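The Valley Where the Lights Go Off at Nine

The road to Tomar climbs for 15 kilometers after the last gas station, and then the asphalt simply ends. From there you walk, or you wait for Tedano, the mule driver, who comes down in the afternoon if the river allows it. The village stands at 1,316 meters, on a shelf of land between two walls of gray rock. The people say their grandparents chose the place for the spring. Others say they chose it for being difficult to reach, and both can be true.

I arrived in November, when the walnuts were already in sacks and the smoke stayed low over the roofs. In the first house a woman gave me bread and asked if I had come to fix the turbine. I said no, I had come to write. She gave me bread anyway.

Tomar has electricity, but in its own way. A small water turbine, brought up in parts by mule, gives current to all the houses from the late afternoon until nine in the evening. Then the man of the turbine closes the gate, the bulbs become orange and die, and the night is as it was two centuries ago. There is no television. There is one telephone, in the room of the school, and it works when the wind is not strong.

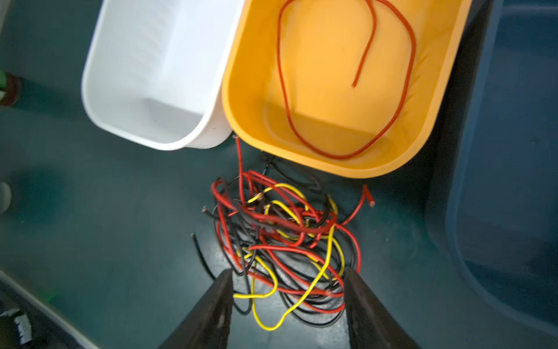

The turbine belongs to everybody, and so does the work of keeping it alive. Each family gives one day per month to clean the channel, and each family must have one person who understands the wiring of the house. Children learn this at the age of 12, in the same winter when they learn to graft trees. They begin with the most boring part, old wire, because in Tomar copper is never thrown away. A tangled heap on the floor, red, black and yellow together, with one red length lying in an orange bin: anybody who has spent a winter evening in such a house knows how long the rest will take. The old people tell stories during this work, and I suspect that many stories of the valley have exactly the length of a bad knot.

In the lower valley they laugh at these customs. Brenlow, the market town, is at 400 meters and has everything: a bank, a pharmacy, two places to eat pizza. Many of its people were born in Tomar or their parents were. They go up for the feast of the spring and come back before dark with cheese in the trunk of the car, and they tell you it is a beautiful life for somebody else.

But the numbers move in a strange direction. In the parish book, which I was allowed to read at the kitchen table of the priest, the village had 1,139 souls in its best year. When the road arrived below, they started to leave, and one generation later most of the doors were locked. Now a few of the doors are open again. A young couple repaired the mill. A retired nurse came back to the house of her aunt and keeps bees behind it.
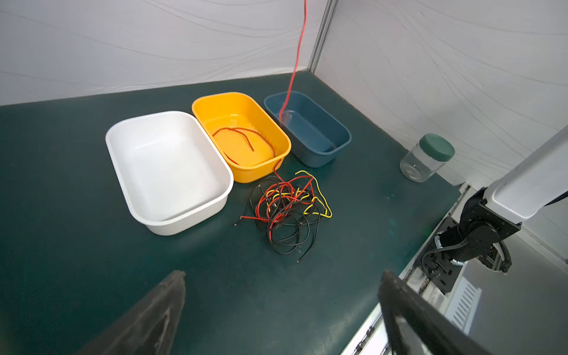
Words and reporting by Encarnación Robles
From our mountain correspondent

What divides the village at present is Jetwood. This is the name of a company that wants to build a lodge on the upper meadow, with heated rooms and a cable to bring the current from Brenlow, day and night. The company offers to connect every house for free. I went to the meeting, which was held in the church because the school was too cold.

The ones in favor spoke first. A father said that his daughter does her homework with a candle after nine, and that he is tired of hearing how romantic it is. The nurse spoke about medicines that need a refrigerator. Nobody answered her for a moment. Then an old man stood up, with his hat in his hands, and asked who would clean the channel if the turbine was not needed. And if the channel is not cleaned, he said, who will water the lower gardens?

It was not a bad question - the channel feeds both. A representative of the company wrote it down in his notebook and promised a study.

They did not vote that evening. The bulbs began to turn orange in the middle of somebody's sentence, and people looked for their coats. I walked back to my room behind two brothers who had spoken on opposite sides, sharing one lantern and still arguing about the price of hay.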